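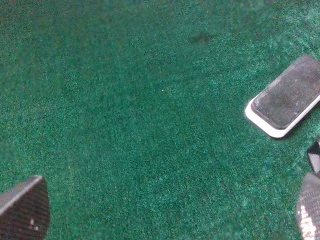 Thanakorn Pongsiri
Contributing editor, Manipulation Software section

Search articles Go Advanced search

Kondurus (grasp planner)

Kondurus is a grasp planning and wrist-camera perception package for two-finger robot grippers. Takes a close-range color image, finds objects lying on a flat surface, picks a grasp, hands the result to a motion controller. Mostly used for small flat things: phones, cards, remote controls, thin boxes. Written in C++ with a Python front end. First released by Flukow as an internal tool, later opened up and maintained together with the Ouellet project, which supplies the motion layer.

The name covers two things and people mix them up. Kondurus proper is the planner. The "Kondurus stack" is the planner plus the camera driver, the calibration tool and the log viewer. This article deals with the stack unless it says otherwise.

Background

Flukow began the work after its older planner, Siturness, kept failing on low objects. Siturness expected a depth image from a camera fixed over the table. Fine for mugs and boxes. A phone lying flat is only a few millimeters taller than whatever it lies on, and the depth noise was about as big as the phone. Objects dropped out of the map completely, or came back as a ragged patch half the right size.

The replacement moved the camera to the wrist and went back to plain color. Depth became optional. First public version came out in January, with no documentation apart from a readme and a page of known faults. The readme is still the best place to start.

Overview of the pipeline

Five stages, run in order for every frame:

1. Self mask. Blank out the parts of the image that belong to the gripper.
2. Surface model. Learn what the background looks like.
3. Segmentation. Anything that is not surface and not gripper becomes a candidate.
4. Shape fit. Rounded rectangle, circle, or free outline.
5. Grasp ranking. Score the possible grasps, pass the best one on.

Stages 1 to 3 run on the wrist computer. 4 and 5 can run anywhere on the network. Default loop time is 95 ms, which is slow by the standards of servo control but ok for a planner that only runs while the arm is hovering or coming down.

Self mask

A wrist camera sees its own fingers all the time. In a typical view they come up from the two lower corners, dark and out of focus, with the open space between them. The mask is built once per gripper: the fingers are run through their full travel and the software stores which pixels they cover at each opening width. At run time it looks up the width from the joint encoder and blanks that region.

Trouble comes from bright marks. White patches on a dark finger overexpose easily, and when the mask is a few pixels too tight the edge of a patch leaks through and gets treated as an object. Kondurus grows the mask by a fixed margin to cover this. Too much margin and small objects near the fingertips vanish. The default suits most fingers. Users with wide, wedge-shaped fingers usually raise it.

Small hardware parts that poke in from the side need to be in the mask too. The early calibration tool only handled the fingers and missed brackets and linkages, so a dark angular bit of metal at the border could be reported as an object that followed the arm everywhere it went. Known as the "passenger" fault in the issue tracker. Fixed by adding a static layer to the mask, painted by hand in the calibration tool.

Surface model

Most planners of this type assume a smooth plain table. Kondurus does not. It was tuned on felt and short carpet, which look like noise close up: fibers catching light, specks, slow changes in tone from one side to the other. Green felt is the surface used in the tutorial.

The model has two parts. A color part, which stores the spread of hues over the surface and lets it drift slowly across the image, so a felt that runs bluer on the right and deeper on the left still counts as one surface. And a texture part, which stores how grainy the surface is at a few scales. A pixel patch must fail both tests to be called an object. Color alone throws up false hits on lint and stray fibers. Texture alone misses anything with a dusty or speckled face, such as a smudged phone screen.

Single pale specks are dropped by a size filter. Faint dark smudges are harder, because they're bigger and the tone really is different. The planner can't tell a stain from a dent in the pile using one image. It keeps such regions on a "doubtful" list and checks them again from the next pose. A stain stays put on the surface plane and has no edge. Doubtful regions are never grasped but they are shown in the log viewer in gray.

Model needs 30 frames of mostly clear surface to settle. After that it updates itself, slowly, and can be frozen with a flag. Freezing is recomended in rooms with steady lighting.

Segmentation and shape fit

Candidates are grouped by edge strength and then matched to simple shapes. For phones the useful cue is the border. A white casing around a black screen gives two strong outlines, one inside the other, and both have rounded corners. The fitter looks for that nesting. When it finds it, the outer outline is used for the grasp and the inner one is only used to check the angle.

Phones with a dark casing on dark felt are the worst case. No bright border, low contrast, and the screen reflects. The fitter falls back on the thin shadow along the lower side, if there is one. Success on this case is poor and the documentation says so.

Objects running off the side of the image are handled by partial fitting. The fitter takes the corners and sides it can see, works out the direction of the long axis and leaves the length open. An open length is a hard stop for grasping. The planner asks for a move instead, along the long axis toward the missing end, and tries again. A phone lying at a slant with its far end out of view will cost one extra move, sometimes two if the arm is low.

The screen itself is ignored. Kondurus does not care whether a screen is on, only that the region inside the border is one piece. Lit screens caused false splits in older versions (icons were fitted as separate tiny objects). There is now a rule that nothing inside a closed rounded rectangle may become its own candidate. The rule can be turned off, for people who pick things up off trays.

Grasp ranking

Each fitted shape gives a set of grasps. For a rounded rectangle they are across the short side, spaced along the long axis. Scores depend on:

- distance from the center of the shape
- width against the gripper's opening
- clearance for both fingertips on the surface
- how far the wrist has to turn
- how far the arm has to travel sideways before going down

Ranker checks up to 700 grasps per frame and stops early if one scores above the accept line. Flat objects get an extra term for fingertip height, set so that the tips press lightly into a soft surface before closing. On felt this works well. On a hard table it trips the force limit, and the term should be set to zero. Leaving it on is the most common mistake made by new users and accounts for a good share of the questions on the mailing list.

An object off to one side, up past the right finger say, is not approached directly. The arm first shifts so the shape sits between the fingers in the image, turns the wrist to match the long axis, and only then descends. This is called centering and runs as its own small loop, with fresh segmentation at every step. Skipping centering saves time but the error in the wrist angle goes up a lot, and flat objects tend to get pushed along the surface.

Link to Ouellet

Ouellet is the motion layer. Kondurus sends it a target pose, a finger width and a confidence value. Ouellet decides speed. Low confidence gives a slow descent with a pause halfway for another look. The two programs talk over a plain message socket, and either can be swapped out. A few labs run Kondurus with their own controller and that is supported, sort of.

Clock drift between the two was a problem for a long time. Images were stamped on arrival and not on capture, so during a fast shift the plan was made for a place the wrist had already left. Stamps are now set in the camera driver. Old logs still carry the wrong stamps and the viewer prints a warning when it opens them.

Tooling

The log viewer replays a run frame by frame with the mask, doubtful regions, fitted shapes and top grasps drawn over the image. Each log holds 2000 frames, then rolls over to a new file. There is a command line tool for trimming logs, and another for turning them into training sets for learned segmenters, although the planner itself has no learned parts in the default build.

Calibration takes a printed board and a few minutes of arm movement. Must be repeated after any change to the camera mount. The tool checks the result by touching two corners of the board and will refuse to save if the error is too large.

Limitations

Clear or mirrored objects are not supported. Stacked objects are fitted as one shape. Strongly patterned cloth defeats the surface model, stripes above all. The color part also needs reasonably even light; a hard shadow from the arm is often picked up as a doubtful region and slows everthing down. Only two-finger grippers are handled. Support for a suction cup was started in a branch and has not been merged.

See also

Siturness
Ouellet (motion layer)
Self masking
Visual servoing
Surface texture models

Last edited Thu 7 March

Contact the editors | Copyright the contributors | Back to top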